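June, workshop notebook, late afternoon

Script of Barov again with Rodica, the film version of Gwendolyn Boateng's novel. Page 48 still drags. In the book the sisters don't speak for a whole chapter and it's wonderful, but on screen (we read it aloud, twice!) it just sits there. I've cut the ferry and given the younger one the letter early. Gwendolyn may hate me for it.

Domnica wants the narrator back as voiceover. I don't, but I'll try one version at around 800 words and see.
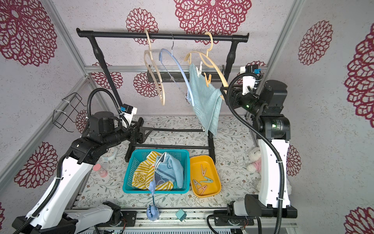 For next time

Ask Pramila if Oncombe have read the new ending. Retype the hotel bit, my notes are a mess. And reread chapter 2, I'm sure there's a joke in there we missed.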